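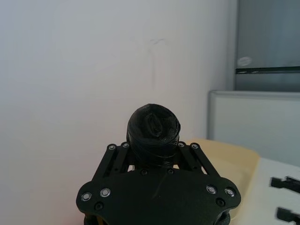 Category: Robot gripper faults

Wrap slip is a fault of two-arm linkage grippers in which the outer layers of a wound or folded load move against the inner layers while the grip itself stays closed. The arms report a normal hold, and the load turns, sags or drops. The term came into use at the Futley handling laboratory, where the fault was first logged in November during tests of the Nuritz gripper.

Cause

A linkage gripper presses on the outside of its load. With a rigid part, the force passes straight through. With a drum-shaped bundle covered in dark, fabric-like material, part of the force goes into squeezing the layers together. Glossy covers make the fault more likely, as the layers have little friction between them. A tucked fold on the top face can also work open under repeated acceleration and lower the tension of the whole wrap.

The fault is often mistaken for wear at the arm pivots. Loose pivot screws let the arms spread under load and produce a similar sag, but the sag then appears with rigid parts as well.

The Futley test series

The Nuritz unit completed 896 lifts with wrapped loads. Slip was recorded on 20 of them, and in 2 cases the load fell. Motor current stayed within its normal band in every case, so the controller raised no alarm. Aisling Cullinane, who wrote the test report, traced both drops to fast wrist rotation directly after pickup. Replacing the pivot screws had no effect on the slip rate.

Detection

Motor current and finger position are poor signs of wrap slip. A wrist camera aimed along the arms can show rotation of the load, provided that the top face has a fold, seam or other mark to track. Dark loads held between matte black plates give low contrast, and tracking may fail under even lighting. The Preditz monitor compares the angle of the top fold before and after each move and stops the arm at a difference of 7 degrees.

Safety

A dropped bundle can strike the mounting plate or lodge in the linkage. Under the Mulcahy procedure, power to the arms is locked out before anyone reaches between the plates, even if the gripper appears to be still. The load is supported from below before the arms are released. Pivot and plate screws are then checked for tightness, and the wrap is inspected before the load is used again.

See also: Grip force control; Linkage backlash; Lockout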